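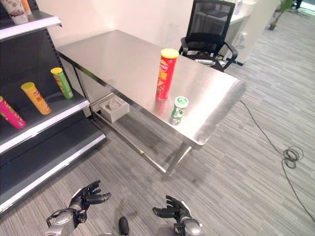 A brushed stainless top with a rounded front lip, and room underneath for a shelf.

How to Clean and Polish a Stainless Steel Work Table

I love a steel table. Mine came secondhand from a bakery in Bovdale, 51 inches long, dull as a nickel and covered in old tape glue, and one afternoon of work made me want to buy three more! If yours looks tired, set aside an hour and give this a try.

What you need
Dish soap and warm water
Four soft cloths (old T-shirts are great)
Baking soda
White vinegar in a spray bottle
A little mineral oil, food grade if you prep food on it

Step 1. Clear it off and find the grain
Take everything off, top and bottom shelf. Then get your eyes down low and look across the metal. You'll see fine lines all running one way, usually along the length. That's the grain, and every wipe from here on follows it. Going across it is how you get those cloudy swirls.

Step 2. Wash
Warm soapy water, soft cloth, long strokes. Rinse with a clean wet cloth and dry it right away – drips leave spots.

Step 3. Work on the stubborn stuff
Mix baking soda with enough water to make a paste like toothpaste. Spread it on stains and leave it for 12 minutes, then rub gently. For tape glue, put a few drops of the oil on it first and let it sit for 20 minutes. Mine rolled off under my thumb, which was so satisfying.

Please skip steel wool. It leaves tiny bits of itself behind and those bits rust. Bleach is out too.

Step 4. Vinegar
Spray lightly, wipe, and dry. Do the legs and crossbars while you're down there (I forgot mine the first time and they looked awful next to the shiny top). Never spray vinegar onto a surface that has had bleach on it. Rinse well first.

Step 5. Oil
Put a teaspoon on a dry cloth and rub it in along the grain, then buff with a fresh cloth until it no longer feels slick. Fingerprints hardly show afterward!

How often?
I wash mine every night and oil it once a month. In July, when I'm canning, it gets oil every other week.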